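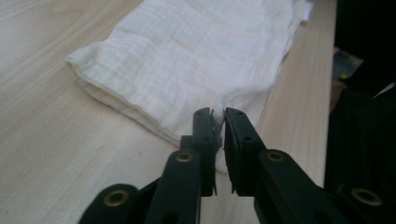 About Natley Cloth

Natley Cloth makes and sells plain cotton muslin for the home. We make face cloths, hand towels, tea towels, baby squares and large bath wraps, and nearly all of them come in white or undyed cotton. We also run a washing and mending service for cloths that we have sold, and a small school where people can learn to hem, fold and look after them.

We started with one stall and 2 sizes of cloth. Both sizes are still in the range. The smaller was meant for straining soft cheese and the larger for drying glasses, but customers took them home and used them for everything else, so we stopped putting a use on the label. The label now gives the size, the weave and the washing instructions.

What we make

Our cloth is an open weave. It feels a little stiff when new and softens over the first few washes. It creases easily and we don't press it before it goes out. People who want a flat, smooth tea towel are usually happier with linen, and we will tell you so if you ask.

The range has two lines. Mai is the lighter one, a single layer, used for baby squares and kitchen cloths. Fasine is heavier, with layers joined at intervals so that they stay together in the wash. It is used for hand towels and bath wraps. Fasine takes longer to dry than Mai and should not be left in a heap.

We cut and hem everything in our workroom at Drestance, in the old seed warehouse behind the station. The cloth arrives on rolls and is washed before it is cut. This shrinks it by a fair amount, and it means that the size on the label is the size you will have in a year's time. In a normal week we finish 800 pieces. In November it is closer to double that, and orders placed then can take a few days longer to leave us.

Folding

Most visitors to the workroom are surprised by how much of the day goes on folding. Each piece is folded by hand on a table, checked on both sides as it is turned, and put on the shelf with the rolled hem facing out. Loose threads are trimmed at this stage. A pulled thread in the middle of the cloth sends it to the seconds basket, and seconds are sold at the door for half price.

We fold lengthways first, then across. A face cloth gets one fold each way. A bath wrap is folded lengthways twice and then into three, which suits most airing cupboards. If your shelves are shallow, roll the wraps instead - they keep just as well.

The workroom school

Classes are held upstairs on Wednesday evenings and last 2 hours. The beginners' class covers cutting on the straight, rolling a hem by hand and finishing a corner. Corners are the hard part, and most people unpick their first one. Materials are included and you take home whatever you have made. Please bring your own scissors if you are left-handed, as we only have one pair and they are usually spoken for.

There is also a mending class, where you can bring any cotton or linen from home. We ask that it is washed first. Knitwear is outside what we can teach.

Washing and mending service

Bring or post your cloths back to us and we will wash them, resew any hem that has come undone and return them folded. There is no charge for the first repair. Stains from turmeric, beetroot and hair dye rarely come out completely, and we don't use bleach on the cotton to try.

Cloths that are past mending can be left with us too. We cut them down for polishing rags and sell them by the bag. Last year we passed 1,000 cloths brought back for repair, a good many of them from the early stall days and worn very thin.

Shops and trade

We supply a number of kitchen shops, two nurseries and several guest houses. Trade orders are packed in paper in bundles of a single size. We can sew in a plain name tape for guest houses and nurseries, but we don't print or embroider.

Visiting us

The shop at the front of the workroom is open on weekdays and on the mornings of school holidays. Parking is in the station car park. The workroom is on the ground floor with level access from the yard; the classroom is up one flight of stairs and there is no lift, so please tell us when you book if that would be difficult and we will set up a table downstairs.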